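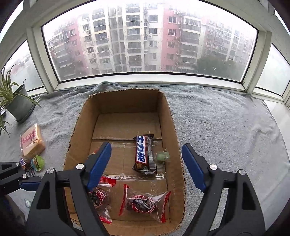 Muvby hand gripper, left finger lags the right on close

ivars_l
The left finger on my Muvby has started closing later than the right one. Both are driven off the same trigger, so they should meet in the middle, and they did until February. Now the right pad gets to the object first and shoves it over until the left one catches up. With something stiff you hardly notice. With light stuff you notice a lot: the job I'm on is moving snacks between a cardboard box and the towel next to it, and a clear snack bag under the left pad is about the worst thing I could be working with, because there's so little to push back. Candy bars are easier. I've got 284 good grasps recorded and then a run of 12 in a row I had to throw out, all the same fault. I re-zeroed it twice. No change. Firmware is current. What should I look at first?

Ivars Lukoševičius

merike_z
Do the fingers line up when it's fully closed on nothing? If they meet off center you have a slipped gear. If they meet in the center but one is late getting there, it's slack in the linkage.

ivars_l
Center, as far as I can tell. There's a little wiggle in the left one if I push it with a thumb. None in the right.

merike_z
Then it's slack. Take the screw caps off and check the pivot screws under them. Mine backed out on the same side. The threadlocker from the factory was a tiny dab and it let go.

hurau_fan
I'd say pads before pivots. The rubber pads on these get shiny with use and then one side slips where the other one grabs. It looks like lag but it's friction. I swapped my pads for the Hurau ones and my "lag" went away the same afternoon.

merike_z
Friction won't give you wiggle under a thumb. He said there's wiggle.

hurau_fan
They all have a little wiggle. Mine has had it from new.

ivars_l
Not on the right side, though. That's what made me think something has come loose.

Raimonds R
We run six of these at work. Rule here is that pivots get checked at 2000 cycles and it says so on a sticker on the case, and people still skip it. Please don't keep using it with a loose pivot. We had one let go at the left arm with the trigger held down. The return spring snapped the arm outward and the operator got a cut across the knuckle. Two stitches. Not a disaster, but it was a hand tool that everybody treated as harmless.

Things to do before you open it:
Unplug it, then squeeze the trigger once to let the spring down.
Keep your other hand behind the guard and out of the gap.
Mark the screw heads with a paint pen so you can see later if they moved.

hurau_fan
A spring that size cut somebody to the bone? Come on.

Raimonds R
I didn't say to the bone. I said two stitches. The edge of the arm did it, and the spring just moved it fast.

etornam.a
I have had the arm kick too, no injury. I'm with Raimonds on this one. The older units have a stiffer spring, so how hard it kicks depends on which one you've got. Ivars, is yours the version with the 70 on the base plate?

ivars_l
Yes, 70.

etornam.a
That's the stiff spring. Stop using it until you've had the caps off.

ivars_l
OK, unplugged it and opened it up after lunch. Upper pivot screw on the left arm was out by most of a turn. Lower one on that arm was fine. Both on the right were fine. There's gray dust around the loose one, so the bushing has been wearing too.

merike_z
There you go. Replace the bushing while you're in there. If you only tighten the screw it'll bind at first and then be loose again in a couple weeks. Arnardóttir sells the bushings in pairs. Medium strength threadlocker, never the permanent kind, and let it sit overnight.

hurau_fan
Fair enough, it was the pivot. I'd still do the pads.

inese_lill
Can I ask about the data side? If the screw was backing out slowly, some of those good grasps were recorded with a loose finger too. I had this with a set last year. The logged opening width comes from the motor, so it reads normal even when one finger is late. I lost a week on it.

ivars_l
Hadn't thought of that. So the width in the log could be wrong for a lot of them?

inese_lill
Wrong for the left side, yes. Go back through the video and look at which pad touches first. I use Isum for it because it will step both streams together, but any player that goes one frame at a time will do. Once you find where the right pad starts winning, drop everything after that.

etornam.a
I wouldn't drop all of it. The stiff objects are probably usable, the offset hardly matters on a candy bar. Drop the bags.

inese_lill
I would drop all of it. You can't tell afterward how late the finger was, and it's quicker to record them again than to argue over each one.

Raimonds R
Same here. We re-record.

ivars_l
Bushings ordered. Going through the video tonight starting with the bags, and I'll decide about the bars when I see how far back it goes. Paint marks are on all four screws.

merike_z
Post the part number when they come, the one on their site was out of date when I ordered mine.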